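社区互助问答 > 居住与物业 > 租赁事务

短期出租房屋床上用品的损耗,应由谁承担?

发布人:Lok-yiu Lai
发布日期:2026年10月4日

本人名下有一套两居室,自八月起委托 Standska 公寓管理公司代为出租,租期以周计。委托合同第七条约定,“正常损耗由业主承担,非正常损耗由住客承担”,但全文未对“正常损耗”作出定义。上月结算时,管理方从应付租金中扣除1,037元,名目为“布草更新”,未附清单,亦未说明更换件数及原物去向。

本人曾书面要求管理方提供凭证,对方答复称,布草更新属日常运营事项,按惯例不逐项列示。

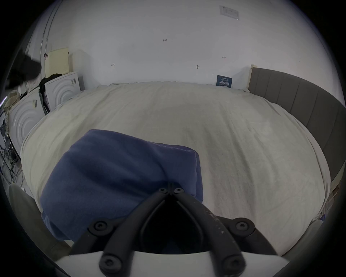 卧室床品:米白色被套,蓝色毯子

现请教两点。其一,合同未作定义时,“正常损耗”应依何种标准认定。其二,管理方未经业主确认即行扣款,业主可否要求返还。若有同类合同的处理经验,亦请一并告知。

回复

Cheng-en Yau
采纳回复

就所述情况,答复如下,仅供参考,具体仍应以合同全文为准。

关于损耗标准。合同未作定义的,应先由双方协商补充;协商不成的,通常结合合同有关条款、合同目的及交易习惯加以确定。就床上用品而言,反复洗涤所致的褪色、起球、纤维变薄,一般可归入正常损耗;烫洞、撕裂、无法洗除的染色,一般归入非正常损耗。介于两者之间的情形,例如轻微抽丝、局部泛黄,争议较多,建议在补充协议中逐项写明。

关于扣款。应查阅委托合同中有无“代扣代付”条款。如有,须注意是否设有限额。本人所签合同与贵方版本相近,其中写明单笔超过1,000元的支出须事先取得业主书面同意。若贵方合同亦有此项,则1,037元已超出限额,可据此要求管理方说明理由并提交凭证。如无限额约定,受托人仍负有报告委托事务处理情况的义务,以“惯例”为由拒绝列示,依据不足。

建议按下列次序办理:
一、以书面形式要求管理方在合理期限内提供采购单据、更换清单及旧物处置记录;
二、核对清单与交房时的物品交接表,交接表未列入的物品,业主可提出异议;
三、逾期未获答复的,可向当地消费者组织或人民调解组织反映,金额较小的案件不宜径行诉讼。

另须提示,物品交接表应载明品名、数量、材质、购入日期及购入价格。仅写“床品一套”者,日后几无核对价值。织物类物品宜摊开逐件查看,正反两面均应检视,接缝、边角及绳带处尤易遗漏。
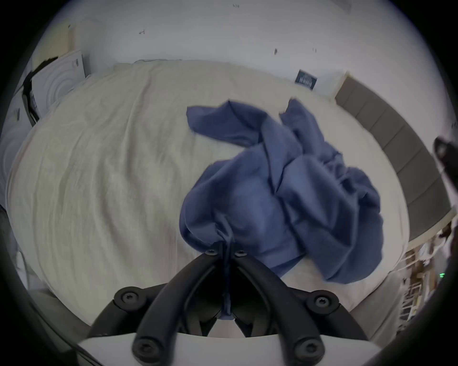 So-ying Lam 认为上述意见对业主一方有所偏重。管理方每次换客均须洗涤更换,若每件布草都要报业主确认,运营无从进行。较为可行的办法是约定年度布草预算,预算之内由管理方自行支配,年末统一结算,超出部分另行商议。其名下房源委托 Zirnik 管理,年度预算定为2,607元,两年来未发生争议。合同中另附折旧表,被套、床单按两年折旧,毯类按三年折旧,住客损坏时依剩余价值赔偿,业主与管理方均无须另行议价。

Cheng-en Yau 补充:同意设立年度预算,但预算不能替代凭证。管理方自行支配的款项,仍应留存单据备查。折旧表的做法可取,建议同时注明起算日期,究竟自购入之日起算还是自首次投入使用之日起算,两者可相差数月。

Beca Gwilliam

直接打电话催要清单即可,本人去年也遇到过,后来对方退了一部分。

Lok-yiu Lai(发布人)

感谢各位答复。经查,委托合同附件二确有代扣限额条款,数额与 Cheng-en Yau 所述一致,此前未曾留意。本人已于今日向 Standska 发出书面函件,要求提供采购单据及更换清单,并提议自下一年度起采用年度预算方式。物品交接表亦将重新填写,由双方签字后各执一份。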